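Staltine maple work board – large
Kondau Workshop Supplies > Boards and tops > Maple

Code: 2073
In stock, 10 left at this price
Collection or delivery

Solid light maple board for the bench or table. Lies flat, moves when you want it to, goes back on its edge behind the door when you don't. Sanded smooth on both faces, no varnish. Good for sorting trays out on to, kids' block sets, puzzles, light assembly, glueing up small things (put paper down), drawing if you don't mind a bit of grain coming through.

We've sold these on and off for years, first from Castaño and now from Staltine, who took over the pattern. Same board. Slightly better edges if anything.

Size and details

Length: 914 mm
Shape: rectangular
Wood: maple, light, planks joined side by side
Finish: bare, sanded
Corners: square, just eased so they don't catch
Feet: none supplied, see below

About the wood

Maple varies. Some boards come plain, some have a lot of wavy figure in them, swirls and so on, and you can see the lines where the planks meet if you look for them. Small knots are allowed as long as they are sound and flat to the surface. We don't class these as faults and we don't pick through the stack for particular patterns, sorry, we used to and it took all afternoon. If you really can't live with a knot then say so in the order notes and Yurani Lozano in the stores will do what she can, no promises.

Colour will go a bit warmer over time, quicker by a window.

Marks: pale wood shows everything. Most dark scuffs lift with a pencil rubber or a very light rub with fine paper, always along the grain. Don't scrub across it. Don't use anything with bleach in.

Looking after it

Wipe with a damp cloth, dry it straight off. Don't leave standing water on it. Store flat or upright, not leaning at an angle for weeks on end or it will bow. If it does bow a little, turn it over and leave it a few days, usually comes back.

Oil is optional. Urkon clear board oil is what we use in the shop, thin coat, wipe off, leave overnight. Do both faces and the ends or dont bother – one side only and it'll pull.

Not sold as a chopping board. People ask. It's too big for most sinks anyway.

Will it slide?

On a smooth table, yes, a bit. Rubber dots sort it, sold seperately in bags of 100, you'll need a handful. On a perforated or pegboard top it sits fine without, as long as the top is level and there are no pegs left in underneath. Check first, a peg head will rock the board and mark it.

Using with block sets and small parts

No lip or rim on this one so round pieces can roll off. Stand cylinders on end. If you want a rim ask us about the tray version, due in July, price not fixed yet.

Delivery

Goes out flat in card with corner protectors. Check it before the driver leaves. Damage needs reporting the same day with the packaging kept. Collection from the trade counter, ring ahead so it can be brought down.

Returns fine if unused and unoiled. Not cut boards. We can cut to length, allow extra time, cutting charge is per cut and shown at the checkout.

Page updated 25th February

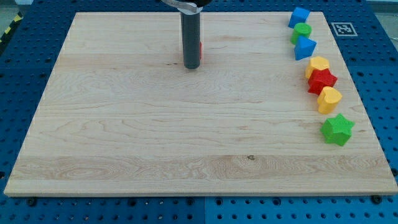
Also in this range: the small board, the half-width board, rubber dots, Urkon oil in two sizes. Offcuts sometimes, ask at the counter, they dont go on the website.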